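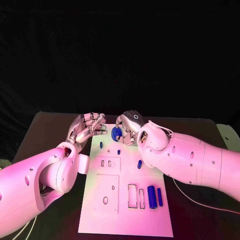 Bulby has released Amier 10, a new version of its sample accountability software for pharmaceutical sales and medical teams. The product records the movement of drug samples from the central store to the representative, and from the representative to the prescriber, and keeps a signed record of each transfer. The largest visible change is to the stock screen, which has been redrawn for use in poorly lit store rooms and parked cars. It now uses a single light working area with a plain dark surround. Menus and account details have moved to a separate page and no longer share the screen with the stock record.

Amier 10 reads the batch number and expiry date from the pack code at the point of receipt. The representative confirms the quantity, and the record is written to the device before it is sent to the server. Where there is no network connection, records are held in encrypted form and sent in the order in which they were made. A record cannot be edited after signature. Corrections are entered as a new line that refers to the original, and both lines appear in the audit report.

"Most differences between the book stock and the bag stock come from transfers between two representatives," said Anju Tyagi, product manager for Amier at Bulby. "In earlier versions the two halves of a transfer were entered separately. In version 10 the transfer stays open until both people have signed, and it is shown as open on the manager's report."

The release was tested by Khattak, a contract sales organisation, over a period ending in January. The test covered 709 prescriber accounts and 3567 signed sample records. At the close of the test, nine records required manual correction, all of them caused by damaged pack codes. Manual entry of damaged codes has been changed as a result and now requires the batch number to be typed twice.

"We ran the new version beside our paper forms for the whole test," said Marcelino Rivas, head of field operations at Khattak. "The paper forms have now been withdrawn in the territories that took part. The remaining territories will move when their current stock has been counted."

Other changes in Amier 10 include:

Sample limits can be set by product, by prescriber and by calendar year, and are checked before the signature page opens.
Expiry warnings are sent to the representative and to the store.
Returned and destroyed stock is recorded under separate codes.
Audit reports can be exported as PDF or CSV.

Existing customers on a current support contract can move to Amier 10 without a new licence. Databases from version 8 or later are converted during installation. Older databases must be converted first with the Turner migration tool, available from the Bulby support desk. Installation on the server takes about 10 minutes, excluding conversion.

Technical enquiries: Przemysław Zieliński, Bulby support desk
Press enquiries: Sunita Vishwakarma, Bulby press office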